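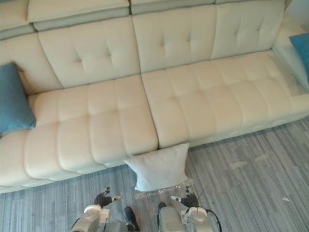
Re: Gritholm Arena proposal — who pays for the parking?

murnitz_mike
2021-12-12
I went to the public hearing on the new arena and sat through the whole thing, so let me share what I took home while it's fresh. The Gritholm people want to close the old civic arena, build across the street, and put a ramp with 786 spaces where the surface lots are now. The city would own the ramp and pay it off out of parking fees. I've had season tickets up in the corner for longer than I care to admit, and I want to like this plan, I really do, but I kept waiting for somebody to say what happens if the fees come up short. Glenys Haslam from the council did ask, bless her, and the answer was that they'd "revisit it."

eastlot_annie
Thank you for going, Mike! I was stuck at work and could only catch the last bit of the stream. My worry is the walk. My dad uses a cane, and right now we park in the east lot and we're at the door in no time. A ramp sounds fine until you picture everyone leaving it at once after an overtime game, in the snow.

Jemov
I'm going to disagree with you both, kindly I hope. The old building has a roof that leaks on section 8 and restrooms from another age. My kids have missed entire periods standing in line. If the city has to carry a parking ramp to get a decent rink, I can live with that, and people will use it during the week for downtown errands too.

murnitz_mike
Will they, though? The Aksoy Street ramp is two blocks over and I've never once had trouble finding a spot in it on a workday. That's my whole problem. We already own one ramp that sits half asleep.

Jemov
Fair point on Aksoy. I'd still say a ramp next to the door is a different animal, but I don't have numbers to back that up, so take it for what it's worth.

skate_sharpener
Does anybody know what happens to youth hockey while they build? We have early ice at the old place and our schedule is set through spring. I asked at the November open house and got a very nice brochure.

eastlot_annie
The woman on the stream said the old arena stays open until the new one is ready. I'd get that in writing, though — those of us who remember the ballpark move know how that went.

skate_sharpener
Oh, I remember. We practiced in the next county for two winters. Lovely people over there, terrible coffee.

old_blueliner
Longtime reader, and I don't post much. The petition to put the ramp money to a public vote had 1662 signatures when I signed at the hardware store. I'm for the arena myself, and I signed anyway. It seems to me you can want a thing and still want to be asked. The clipboard is by the register if anyone needs it.

Jemov
I won't be signing, but I'll see you all at the next home game. Annie, if your dad wants dropping at the door, I have room in the van.

eastlot_annie
That's so kind of you! I'll ask him tonight and send you a message.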